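Subject: Re: [jallon-robotics] Driter open day – worth the trip?

Sorry for the slow answer, been on trains and then catching up on work. Replying inline, quote trimmed a bit.

> Hi all. I see from the list calendar that Driter are opening up the
> Flasach unit again and a few of you were going. I can't make this one
> but might take a group in September if it's any good. Could whoever
> went write something up? Mainly interested in:
>
> - what they show, and is it real work or a canned routine
> - how close you can get
> - do they let you drive
> - anything about Negi, which I've only read the web page for
> - practical stuff, parking, food, noise, whether teenagers would cope
>
> Last open day I went to (different firm, no names) was a video and a
> biscuit so my expectations are on the floor. Pictures welcome if
> allowed.

Pictures are allowed, I asked at the door. They just don't want the whiteboards in the next room photographed. Mine are in with the text.

Short version: yes, go. It isn't slick and bits of it drag, but you see the arms doing the job, over and over, including when it goes badly. No video. There was a biscuit.

What they show

Three stations on the day. Cable plugging (queue out of the door, skipped it), a cloth folding one that was down for most of the afternoon, and the one I spent nearly all my time at, the bath toy table. Two arms facing each other across a white table, blue tub in the middle, a lime green bucket and a pink one next to it. Job is toys out of the tub and into buckets. Green ones to the green bucket, pinks and purples to the pink one. Sounds like nothing. With water in the tub it's a horrible problem – everything drifts, the light bounces off the surface, and a toy that gets nudged goes off and nudges its neighbour.

I asked why not start with something sensible like blocks and was told they did blocks, and blocks stopped being intresting. Fair enough.

The wrist cameras are what the thing mostly works from when it gets close in. They'll give you stills off them if you ask, and this one is from the left arm, with the other gripper reaching in over the back of the tub. Worth having in your head before you judge how clumsy it looks from where you're standing. You see how little there is to go on: two great black fingers up either side, glare in the middle, toys sitting low.

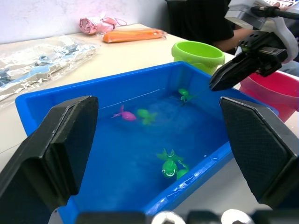

How close you can get

Close. There's a strip of yellow tape on the floor and a member of staff who sits at the table, and that's it for that station. I was near enough to read the handwriting on the arms if it had been better handwriting. Groups are let in for 40 minutes at a time and then you swap. You can go round again at the end if there's room, which I did, twice.

They do ask you not to lean over. Somebody in my group leaned over. Everything was paused, we all stood about, it was started again. So tell your lot.

Noise is fine by the way, the arms are quiet, you can talk normally. It's the compressor in the cloth folding bay that gets on your nerves.

Real work or canned

Real as far as I could tell. I went in suspicious, same as you, and I did the annoying thing of asking them to move stuff. They were happy to. Toys shifted, things at the back of the table shifted. The back of the table has all sorts on it – bread roll in a wrapper, crinkly plastic bag, little pink umbrella – and I took it for somebody's lunch and bits at first. They're left there on purpose, so it learns to ignore clutter. Same answer when I asked about the state of the wall.

They ran it a few different ways while I was there. Toys down on the floor of the tub, toys spread out, one arm doing the work, both arms. The two-gripper version was the one I liked least to be frank. One arm comes in from each side, each goes for its own side rim, and there's a lot of hovering.

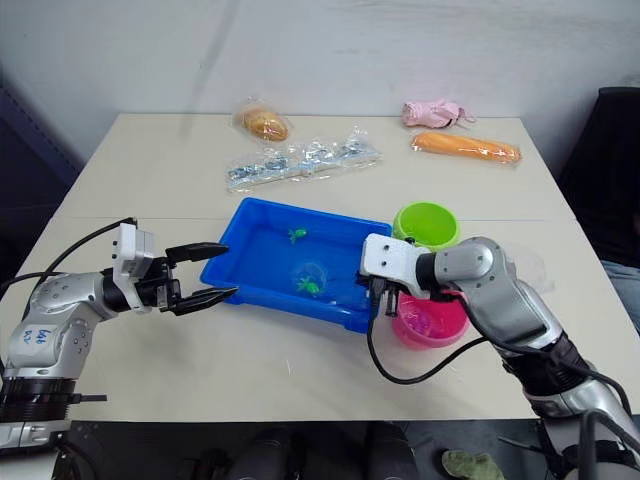
What you notice after a while is the waiting. Each arm seems to want to know where the other one is going before it commits, and there's a sort of after-you-no-after-you thing going on. I asked whether that's in the planner or whether it picked it up from the people who drove it for the training data. Got two different answers from two different members of staff. I suspect the second. If you've ever had two people teleoperating one arm each, you know they do just that.

Failures: plenty. Toy squirts out of the fingers. Toy goes into the wrong bucket. Gripper closes on nothing, goes off to the bucket and opens very carefully over it. The kids loved that one. When it really got stuck they stopped it and reset by hand, no fuss made, and told us what they thought had gone wrong. I'd rather have that than a polished ten minutes.

The net

This is the bit to hang on for, and they don't advertise it. The right arm uses a small fishing net, the sort you'd get with a bath set, thin light blue handle, round hoop, fine mesh. So it's tool use as well as picking. The left arm stays over by the tub and the right one does the scooping.

Grasping the handle is the hard part, they say. It's thin, so any small error at the fingers is a big error out at the hoop. And the hoop sags and turns if the grip isn't square. I watched a good few attempts where it got hold of the handle and then spent ages just sorting out which way up it was.
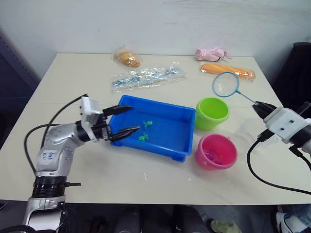 Right arm with the net, hoop still down on the table. Left gripper open over the tub.

Once it has the net up it's surprisingly gentle. Comes in low, tilts, lifts. Then the carry across to the bucket, slow, then the tip. The tip is where I'd put my money on things going wrong and the staff said the same – a toy catches in the mesh and the arm has no real way of feeling that it's still there. At the moment it has to look. They've tried a little shake and took it out again, as it flung stuff.

Best spot to stand is the front, a bit to the right, by the buckets. From the other side the left arm is in your way the whole time. 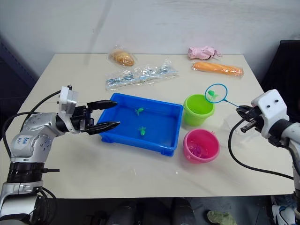 I asked how many goes it takes to learn something like the netting. For this task they've recorded roughly 4,000 runs with a person driving, all variations together. But the net part was added late and they got something usable from only 100 of those, starting from the plain picking model. I've no way of checking that, just passing on what was said. Their own score sheet for the morning was pinned up by the door, 37 per cent of netting runs with no human help. Pinned up in plain sight, which I thought was decent of them.

Do they let you drive

Sort of. There's a spare pair of leader arms on a bench and you can move those and watch the followers copy, but that's at a seperate table with foam cubes, not the tub. You get a couple of minutes. I was dreadful. Everyone is dreadful, you keep looking at your own hands when you want to be looking at the grippers. Sign-up sheet at the entrance, put your name down the moment you arrive, it was full before the first group had come out.

Under-12s can't have a go. Anyone taller than the rail can, was how it was put.

Negi

Didn't learn as much as I'd hoped. It's the bit of software that sits between the recorded runs and the training – tags the runs, throws out the bad ones, lets you replay all the cameras side by side. The replay is lovely. They had it up on a laptop and you could scrub along and see head view and wrist views together, and the point where the driver changed their mind.

Throwing out the bad ones is still mostly a person with a coffee. There's an automatic score but they don't trust it on anything with water, reflections upset it.

Licence: asked, no clear answer. "Later this year." Whether it'll talk to anybody else's arms: "should do". Make of that what you will. I've asked them to post to this list when there's something to download.

Practical stuff

Parking is bad. Flasach is the last unit on the left past the tile place, the sat nav takes you to the wrong gate, don't believe it. For a group I'd park in Jallon and walk up, there's a pavement all the way.

Floor by the tub station gets splashed, so not your best shoes.

No café. Tea urn, aforementioned biscuit (custard cream). Bring sandwiches. There's a picnic table round the back out of the wind, more or less.

Toilets one, and there's a queue between groups.

Teenagers: I think they'd cope, provided they're told it's slow. The two I stood next to got right into it and were cheering on the left arm by the end. Younger ones drifted off after a bit. If you can get them on the leader arms first and the tub table second they'll have more patience with it, having found out how hard it is.

Booking for a group is by email, not the web form. The form only takes singles and it eats the message if you type too much in it. Ask for the last slot and they'll let you hang about.

One thing I forgot to ask and wish I had: whether they're keeping the tub table for September or moving on to something else. There was talk of crockery. If you write to them could you ask, and post the answer here?

Right, must go, got a gearbox in bits on the kitchen table.

> PS if anyone picked up one of the printed sheets with the arm
> dimensions could you scan it? The one on the archive is from before
> February 2023 and I'm told the wrist changed.

Got one, yes. It's a bit creased. Will scan it at work and send it seperately, the list strips big attachments.

--
jallon-robotics mailing list
Reply goes to the whole list. Please trim your quotes.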